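Denavwood: second progress report to the Mwakyusa Fund
Equipment purchases so far, and what we would like to buy next
2020-10-27

Summary for those short of time

We are on budget, the hand-held grippers have arrived, and they are in daily use. The first spending round is complete apart from one item (the storage, see below). We would like your agreement to move some money between two headings, and we have set out the figures for that further down. We haven't asked for any new money in this report.

It has been a really good couple of months! When we wrote the application we had seen these tools only in other groups' papers, and there was a fair amount of guesswork in our equipment list. Now we have had them in our hands and used them on real beds, in real bedrooms, with clothes that people wear, and most of the guesses can be replaced with something firmer.

What the first round bought

Grippers. We ordered from Prilten at £788 a pair, a left and a right. The price includes the body, the fingers, the built-in camera and the mounting plate. It doesn't include a carrying case, and we'd advise any other group you fund to budget for one from the start (ours came out of the small items line).

Spare fingers. £125 for a bag of sets. We nearly left these off the list to save money and are very glad we didn't.

Lenses and fixings. £236, which covered replacement lenses, screws and a decent set of screwdrivers. The screwdrivers have been the most borrowed thing in the whole project.

Storage. Ordered from Warneo, not yet delivered. More on this under "What is late".

Why we are asking for more pairs and fewer arms
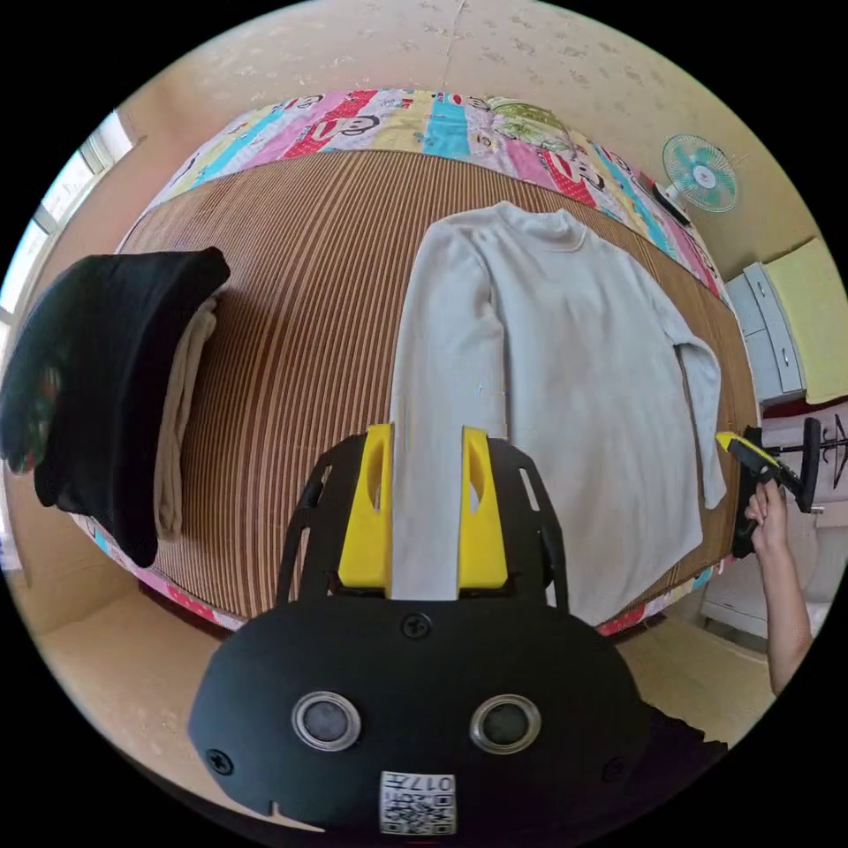
Our application assumed that one person with one gripper would be the normal way of working, and that a second would be a handy spare. Clothing changed our minds within the first week. A jumper has two sides and they both matter, and if you work on one sleeve while the other lies wherever it fell, you spend half your time going round the bed putting right what you have just disturbed. With two tools on the same garment, the yellow fingers of one either side of a sleeve and the other held ready by the far cuff, the whole job can be planned as a single movement. So every task that involves a garment is now planned for a pair, and the second tool can't be thought of as a spare any longer. If one of the two is away for repair, the session doesn't happen.

On paper that sounds like a small point, and in the budget it's a big one. It means our real unit of purchase is the pair plus a spare pair, and we had money set aside for neither of the extra tools. We do have money set aside for a robot arm, under the heading "Arm and base, year one", and that is the heading we'd like to draw on.

The good news is that the tools can go wherever the operator goes. We don't need to fit out a room, put in a bench or hire floor space, and the line for "test flat, furnishing" is almost untouched. A bed with its mat on, a cabinet alongside and a fan on the wall is what the folding tasks need, and homes come with all of that. We had put in a sum for second-hand bedroom furniture and would happily give it back or put it towards travel, whichever you prefer.

Wear, breakages and the spares line

Fingers wear at the tips. On cotton it's slow and on rough surfaces it's quicker, and woven mats come under the rough heading, especially when an operator is learning and presses down too hard. We have started a simple log: date, tool, what broke, what was done about it. It is kept on paper in the case, and it gets filled in far more faithfully than the spreadsheet we tried first.

The log has already been useful for planning. Bodies: no failures. Screws: several came loose in the first fortnight, and after we began checking them at the start of each session the problem went away. Fingers: as expected, they are the consumable, and we'd like them to have a line of their own and come out of "sundries" altogether. Labels: one had to be reprinted after it got scuffed in the bag. The labels matter because the recordings are sorted by tool, and a pair whose left and right have been muddled is a real nuisance to untangle afterwards.

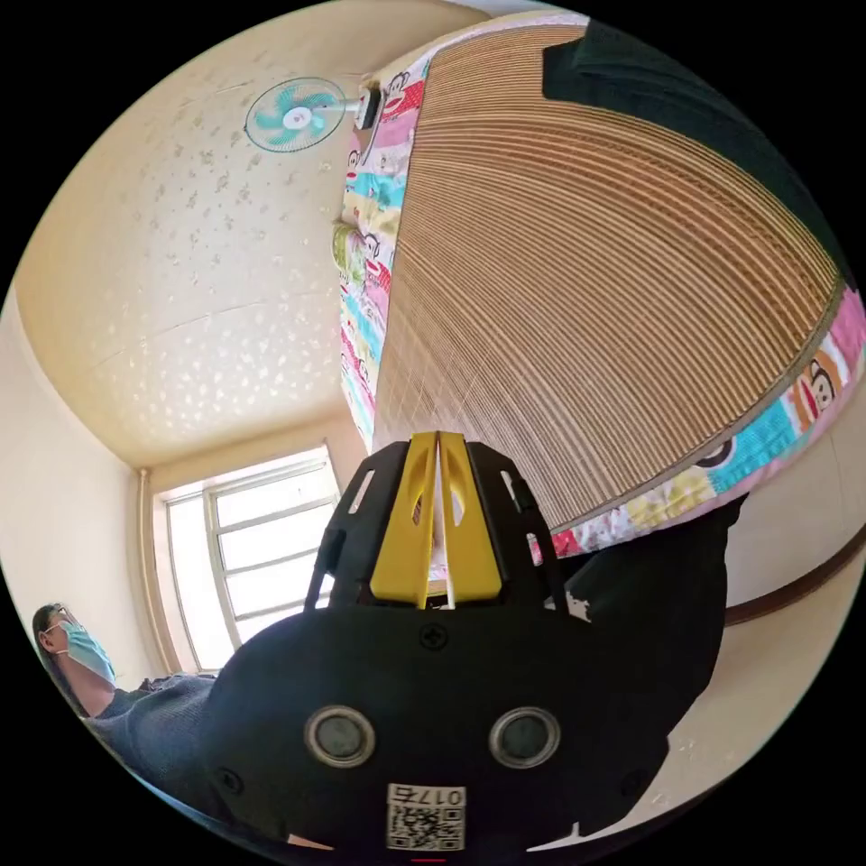 Prilten's reply to our query about spares was that we should order fingers in a single larger batch before the end of November, as they are changing the mould and can't promise that the new ones will fit the old bodies. They added that they would hold the present price for us if the order came in as one piece, and that they'd sooner send us too many than have us file down the new ones to fit.

We think they are right and would like to act on it. A gripper that can't be given fresh fingers is a paperweight, and the batch is cheap next to the bodies it would keep going. It does mean spending part of next year's consumables this year, so we need a yes from you in writing before we place the order. The amount fits inside the transfer we are asking for below.

What is late

The storage. We chose Warneo because their boxes can be extended with more drives later, and the quote of £1097 was the best of those we had in. The delivery date has slipped twice. In the meantime the recordings are going on to external drives that we already owned, with two copies of everything kept in separate buildings. It works, it's a bit clumsy, and it costs us an hour at the end of each session when we would all much rather be going home.

If the box hasn't come by the end of November we'll cancel and go to the second supplier on our list. Their price is higher. The difference would come out of our own contingency and not out of the grant.

Something else we got wrong was charging. We assumed the tools would last a full session on one charge, and they do, but only if somebody has remembered to plug them in the evening before. We now have a charging shelf with a timer, made from things we had lying around, and we've asked for nothing under that heading.

Objects, and what they should cost
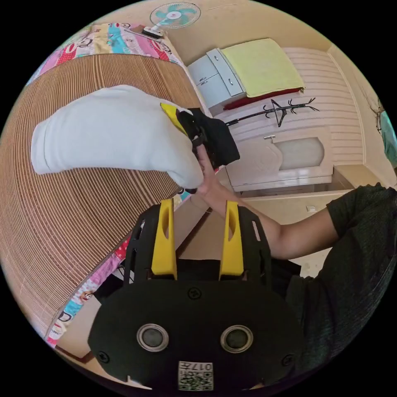
The object list has been the most enjoyable part of the planning, and the cheapest. We started from garments and are now adding soft things that don't lie flat, because a robot that tidies a bedroom will meet plenty of those. Soft toys are a lovely test. A shirt has a front and a back and you know roughly where its corners are, but take a long white bird with a yellow beak and a black head: it has a round body, a yellow beak at one end, and no obvious place to take hold of it. People solve that with their fingers without thinking, and we want the operators to show several different ways of doing it with the tool. Folded towels are on the list too, then pillows, then bedding.

For the budget this means we can keep "objects" very low. Most of what we use belongs in the homes already, and variety between homes is exactly what we are after. What we'd like to keep is a small sum for replacing anything that gets snagged or stretched. So far we have not had to spend any of it, which pleased us, and presumably the households as well.

We'd also suggest moving dark clothing up the list. Black on black is hard for cameras, the tool bodies are black themselves, and a heap of dark garments is where we expect the training to need most examples. It costs nothing to plan for this now, and it would be expensive to find out at the end of the year that we have mostly recorded white tops.

The transfer we are asking for

From "Arm and base, year one" to "Hand-held tools":

Two more pairs from Prilten, at £788 a pair.
Finger sets, ordered in one batch as described above.
A second kit of lenses and fixings, £236, same contents as the first.

From "Test flat, furnishing" to "Travel":

Whatever you are comfortable with. We can send a mileage estimate.

Everything else stays as it was in the application. The arm itself would move to year two under the same heading and at the same amount, so the total of the grant doesn't change.
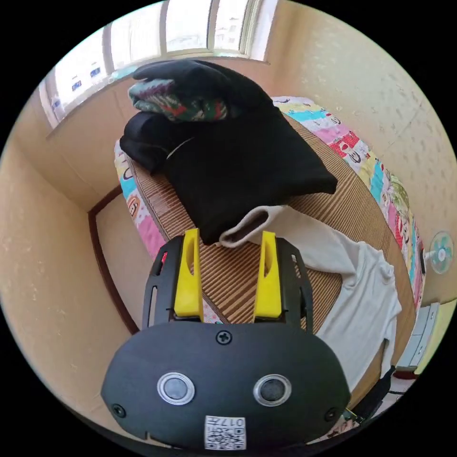

Can the project manage its first year without an arm?
We believe it can. The recordings made with the hand-held tools are what the first year is for, and an arm bought now would stand idle until there is enough material to train on. Moving it to year two also lets us choose one to suit the fingers we have settled on.

We should be open about the risk in that. If arm prices go up, the amount we've reserved may buy a smaller model than the one in the application. We have looked at hiring for a short period as a fallback, and two hire firms have said they'd quote when we have firm dates. A loan from a neighbouring department is also possible, though their arm is bolted to a table and would have to stay there.

Next steps

Place the finger order as soon as we hear from you.
Take a decision on the Warneo box at the end of November.
Buy the first of the extra pairs, check it over for a week, then buy the second.
Finish the written guide for operators: screw check, charging, labels, how to swap fingers.
Start on towels and soft toys alongside the clothing.

We would be delighted to show you the tools in person, and it's worth having a go with them. They weigh less than they look, and folding a sleeve with one for the first time is surprisingly good fun. Receipts for the first round are attached in the order they appear in the budget, and the log of repairs can be copied for you if it would help.

The Denavwood project team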